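Can a Machine Do the Mending Yet?

My grandmother could close a torn pillowcase in the time it took the kettle to boil. I have been thinking about her hands a lot this winter, while reading everything I can find about robots and chores, and I've come around to a view my friends find a bit much: mending is the chore to watch!

Everyone else is watching the laundry. Fair enough, I hate laundry too. My neighbor Mpho Pillay runs a small alterations shop, Kiani, and folds more cloth in a week than I do in a year. She says folding is the easy part of her day. The hard part is the needle. Fabric slides, thread twists, a knot that looked fine lets go when you tug it. She did more than 300 repairs in July alone, and she would hand the plain ones to a machine tomorrow if a machine could take them.

So could it? Well, look at where robotic instruments already handle thread. In surgery, tools with small metal jaws grip a strand and work along a wound, one knot after another, on material a good deal less forgiving than denim. The thread has to be held, looped, drawn down and tied, and there's loose thread lying about the whole time, waiting to get in the way. Anybody who has hemmed curtains knows that feeling.
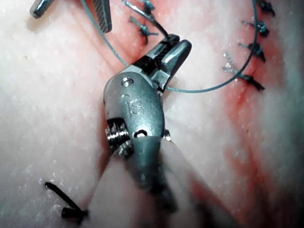 Steering is the catch

Surgical robots of the usual kind are run by a surgeon at a set of controls. The skill belongs to a person, and the machine carries it down to a tiny scale. I don't find that disappointing at all. It tells me the mechanical side of the chore is in good shape, and the part left over (seeing where the thread went, feeling that a stitch is too tight, deciding to cut it and start again) is the part we should be cheering on.

Fedir Fedoruk, who fixes industrial sewing machines and has little patience for my enthusiasm, puts it differently. A factory machine sews a straight seam beautifully as long as a person feeds it. Give it a sock with a hole in the heel and it's lost. He thinks I'll be darning my own socks for 22 more years. I think he's being gloomy, though I notice he wouldn't bet.

What I'd ask for first

Buttons. One button, one shirt, four holes, same job every time. Mpho has a jar with 1000 of them and would love the afternoon back. After that, plain hems, then maybe a split seam on a pair of work pants. Leave the invisible repairs on wool coats to her, she likes those.

I wouldn't buy one for the house yet. But if a button machine turns up at Kiani I'll be first in line with a bag of shirts.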